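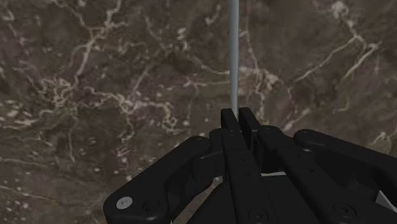 The Patience of the Left Hand

When Jummai Balogun teaches a robot, she does not say much. She sits with a small controller in her right hand and her left hand flat on the desk, and she looks at the screen. On the screen is a kitchen. It has no smell and no noise, and if a bottle falls there is nothing to clean. "At the beginning I moved too fast," she told me. "I moved as if it was my own arm. But it is a different arm, and you must respect how long it is."

Balogun works for Nurkia, a small company that rents two rooms above a bakery. Her job is to do by remote control what a robot should later do alone. She picks up a thing, carries it, puts it down, and the computer keeps every movement. One such recording is called a demonstration. For one simple task the team wants 200 of them, and for a difficult one they want more.

I came in October to watch, and I expected to be bored after an hour. I stayed until six in the evening.

The kitchen exists only in simulation, and this has clear advantages. The counter can be changed from stone to wood before the next try. The light can come from another side. A learning program that has seen only one kitchen will be lost in the second one, so the teachers change the room often and repeat the same work.

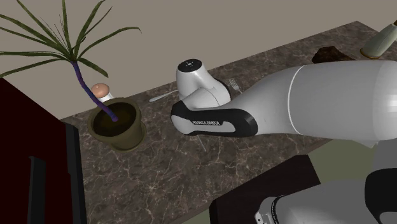 The simulated kitchen at Nurkia, with the arm low over the marble counter.

Thin objects are the worst, Balogun says. A cup forgives you. A fork lies almost flat, and the fingers must come down very close to the counter without pushing into it. A thin rod is also hard, for another reason: you have it between two fingertips and from one side everything looks fine, but from the other side you see that it leans. She learned to change the view before she closes the fingers. New teachers forget this for the first week.

There is an older way, and she has done that too. At her former employer, Gustutent, the teachers stood next to a real arm, took it by the wrist and led it through the task. She liked the feeling of weight. "Your body understands it quickly," she said. "But your shoulder also understands it, after lunch." With a real arm she could finish 100 good demonstrations in the time she had. Now she does more, and she can sit.

What she misses is the touch. The controller gives a weak shake when the fingers meet something, and the rest she must guess from the picture. Her colleagues are testing a glove from a firm called Šimko, which presses on the fingertips. She finds it too warm.

I asked which demonstrations are thrown away. Fewer than I thought. If she misses a spoon and then corrects herself, the recording stays, and the program can learn the correction as well. Only when she hesitates for a long time, or takes a strange way around, does she delete it.

The current project is named Rolenside and its list of recordings stood at 2220 when I visited. Balogun opened the next one, moved the view to the side, and brought the arm down slowly.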